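I have been buying dance records long enough to remember when a remix EP was a treat, and I miss that feeling more than I expected to. Starbridge sent round its February release list last week, and of the 23 titles on it, only 7 were original tracks with no second, third or fourth version attached. I love a good remix (I really do!), but there comes a point where you're paying for the same hook over and over with a different kick drum under it.

Take Lev Vakulenko's "Grarnitden", a gorgeous, slow thing at 112 beats per minute, with that sleepy piano that wanders in halfway and never quite leaves. I played it every morning while I made breakfast. Then came the Homden mix, then the Bravo dub, and by the time the club edit showed up I'd gone a little cold on the original, and that made me sad.

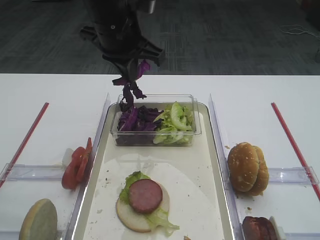
Small labels need to keep their names in front of people, and I understand that. Still, I'd happily wait half a year for one new tune from Lev, and I'd pay full price for it too, on vinyl if they'll press it.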